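# Arm jerks sideways just before closing the gripper, then faults

**pludulport_bench**
2018-05-06

I have a small tabletop arm with a two-finger gripper, run from a Humis controller. It moves small upright items onto a red tray. It was fine until March. Now, on some cycles, it gets down over the table with the fingers open, gives a sharp sideways kick, and the controller stops with fault 1607. If I clear the fault and send it home it behaves for a while, then does it again.

Speed is set to 70. I was running at 100 before and dropped it, which made no difference. I have swapped the gripper and checked the table is level. The wrist camera saves a still whenever it looks for the next item, and a lot of them now come out like the one below.

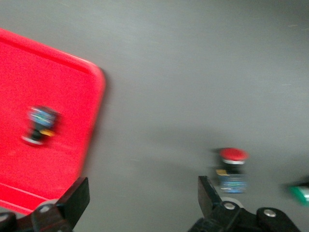 *Wrist camera, fingers open between the tray and the red-capped item*

The lighting and exposure settings are the same as they were last year. Is this a camera problem or an arm problem? I don't want to buy a new camera if the fault is somewhere else.

---

**Sternar**

Sounds like the camera to me. Mine went blurry and I replaced it. Try cleaning the lens first.

---

**Jirayu Intarasuk**

I would leave the camera alone for now. Your bolt heads and the black gripper parts are fairly easy to make out, but the tray and the items on the table are smeared sideways. The camera rides with the gripper, so that fits the arm moving while the picture is taken.

On our Humis, 1607 is a position error on one joint. Look in the log for the line after it, which gives the joint number. Ours was the wrist, and the cause was a cable worn through where it bends – it only lost contact at certain angles.

Power off at the wall and support the arm before you touch anything, as it may drop. Then check the cable along its whole length and the plug at each end. Keep your hands out of the work area until it's sorted, even when it looks idle. Clearing the fault and carrying on is a bad idea with an arm that kicks.

If you get 1739 as well, check the brake wiring before you run it again.

---

**srisuk_k**

Agree with the cable. Also check the grub screw on the wrist pulley, mine had worked loose.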